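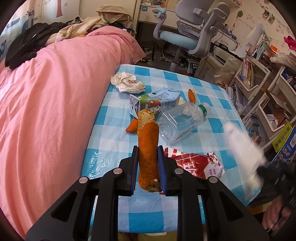
I put a plastic cloth on the table every time the kids have friends over, and cleanup goes so much faster! Start with the orange peel – it goes straight in the compost, and the long curly strips are easy to grab first. Then do the bottles and juice cartons (tip any leftovers down the sink, then flatten the cartons). Wrappers and tissues go in the trash last. After that I wipe the whole cloth with warm water and a drop of dish soap, and get right into the creases where sticky juice likes to hide. Let it dry for 30 minutes before folding.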